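Fandano: two arms, one tub, several fish

README for the Fandano build and its recordings. Last tidied in January, which explains the state of some folders.

What it is

Fandano is a two-armed machine that plays the goldfish-scooping game, the kind with a shallow tub, a net and a bucket to put your winnings in. The fish are toys. They don't flee, they don't tire, and they still get the better of us on most evenings. It was built in the shared workshop at Flarville, on a table that also serves everyone else's projects and, when someone has been shopping, lunch.

The name comes from a misheard conversation about dance steps. We registered it on the workshop calendar before anyone looked up the spelling, and by then there was a sticker.

What's in the release

242 recordings, each one a single attempt, driven by a person with the leader arms. 13 of them are in the folder called sulking, where the arm stopped partway and refused to discuss it. They are good recordings of an arm doing nothing, and you may find a use for that.

Each recording has joint positions for both arms, gripper opening, the head camera, the wrist camera on the left, and a notes file. The notes file was typed by whoever was driving. Some are careful. One says "fish" and nothing else.

The task as we give it to drivers

One arm works the net. The other stays near the tub and helps if it can, or keeps out of the way if it can't. Lift a fish in the net, carry it over to a bucket, tip it in. Two buckets are provided. There is no rule about which color fish goes in which, although two drivers independently made one up and then argued about it.

A drop outside the tub ends the attempt. A fish hanging off the hoop counts as caught if it makes it to the bucket, a ruling we have regretted since.

Water

Keep it shallow. We tried a properly full tub early on and learned a lot about where the power strip was. With less water the fish sit lower and the net has to come in flatter, so the driving is fussier, but the floor stays a floor. Wipe the table between sessions. Wipe the grippers too, especially the insides of the fingers, or the net handle will slowly rotate in the grip and pour your fish out with great dignity.

Grip

The net handle is thin and the grippers were made for thicker things. Squeeze settings are in grip.yaml. We started at 45 percent and crept upward until the handle stopped turning. Hold it at the very end for reach, or farther up for control. Most drivers chose reach and complained about control.

Table

Clear what you can before recording. What you can't clear, leave where it is until the session is done, so the background holds still for the length of a take. Tools and groceries have both made it into the data and we've stopped apologizing to the model about it.
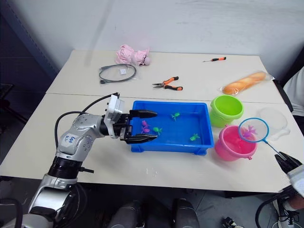 Eugénie Sabatier wrote to the list that the net arm is far too polite: it lifts straight up, when anyone who has played the real game knows to slide the fish to the rim and roll it out sideways. She also thinks we should be recording with paper scoops that tear, and that anything caught in mesh is practically a gift.

Fair on the first point. Sideways exits are in the branch called sitencombe, and they work for her and for hardly anyone else. On paper scoops, we'd like to finish a session before the workshop closes.

Known problems

The two cameras drift apart by a few frames in long recordings. sync_fix.py corrects it, slowly.

Clear water and clear plastic are both hard on depth estimates. If you plan to use depth, plan to be disappointed.

Left-arm cables can snag on the table edge at full reach. Mac Suibhne clips hold them back if you remember to fit them. The recordings show that we don't always.

Start-up is limited to 400 encoder ticks of travel before the homing check. If the arm moves more than that, hit the stop button and read homing.md, which is short and slightly panicked.

Using it

Do what you like with the recordings, commercial or otherwise, and mention Flarville somewhere. Fixes are welcome. Please test them on the tub with the water out first – then with the water in, and a towel.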